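Search news, games, studios
News > Press Releases > Sedwood

Sedwood Releases Hetilo Update, Asks Players to Check the Claims

2023-01-07

Sedwood today released the second major update to its puzzle platformer Hetilo. The update adds 11 levels and reworks the double jump. It also drops the "endless content" line from the store page, which the studio never liked and which was never true. Hetilo has an ending. Most people will reach it.

The studio makes no promise that the new jump is better. Testers at Unus played 2,893 runs in November and finished more of them, but the same testers had already learned the old levels, so the figure proves little. Two known bugs remain: keys can vanish behind moving walls, and the timer keeps running in the pause menu.

Publisher Canpolat had suggested calling the update "huge." Sedwood calls it an update.

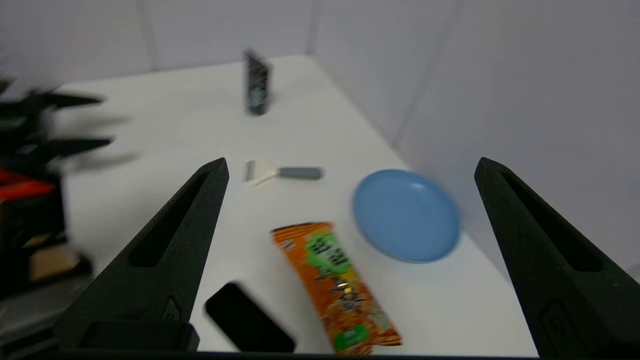

One player on the Hetilo forum wrote that the new levels are fine but the ice cave is still too long, and that a checkpoint halfway would do more good than any change to the jump. Sedwood has no checkpoint planned.

The update is free to owners of the game. The first 2,000 downloads get nothing extra.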